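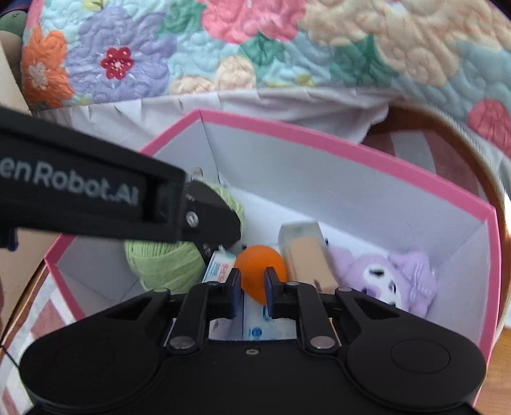
Questions we're often asked about the Pindent hand-held gripper kit

Hello, and thank you for looking in. We've gathered up the things people write to us about most often, and we've tried to answer them the way we would if you rang the Fernstead workshop. If your question isn't covered, do send it over and we'll add it when we next tidy the page.

What do I get in the kit?
A single kit has one gripper with its two fingers already fitted, a spare pair of finger pads, a charging lead, a small screwdriver and a printed guide. The double kit is the same again for your other hand, plus a carry bag with room for both. You don't need to own a robot arm to use either of them. You hold the gripper yourself, do the job with it, and the recording is saved for you to use later on.

How much is it?
The single kit is £956 and the double kit comes to £2,077, which does look odd when you put the two side by side! The extra covers the bag and the matching service, where we set up the two grippers together on the bench so that their recordings line up in time. If you already own one and would like a second, please write to us before ordering, as we'll need the first one back for a few days.

What sort of things can it pick up?
Small household bits and pieces are what it likes best. Balls, wound yarn, soft toys, little packets and boxes of the kind you'd find in a bathroom cabinet are all good things to start with. Very thin, flat things such as a single sheet of paper are hard going, and we'd ask you not to try anything heavier than 200 grams until you've got the feel of it. Glass is up to you, but we don't replace it.

Do I need a special table or a plain background?
Not at all. A bed, a kitchen worktop or the living room floor will do nicely. Many of our customers put their objects in a shallow open box with sloping sides, and we rather recommend it -- round things don't roll off under the sofa, and you can tip everything out and start again in a moment.

How long does it take to learn?
Most people are comfortable after 20 or so tries at the same simple task. Go slowly, close the fingers gently, and pause for a moment before you lift. The guide has a page of practice tasks written by Ramanauskas, our training partner, and they really are worth doing in order, even if the first few seem a bit babyish.

Does it work with the Virar software?
Yes, from the November release onwards. Older versions will open the files but lose the finger positions, so please update first.

Can I send it back?
You can, within 30 days, so long as the pads are clean and all the screws are still in it. Pop the order number inside the parcel -- it saves us a good deal of guessing.

Page last updated 09/09/2020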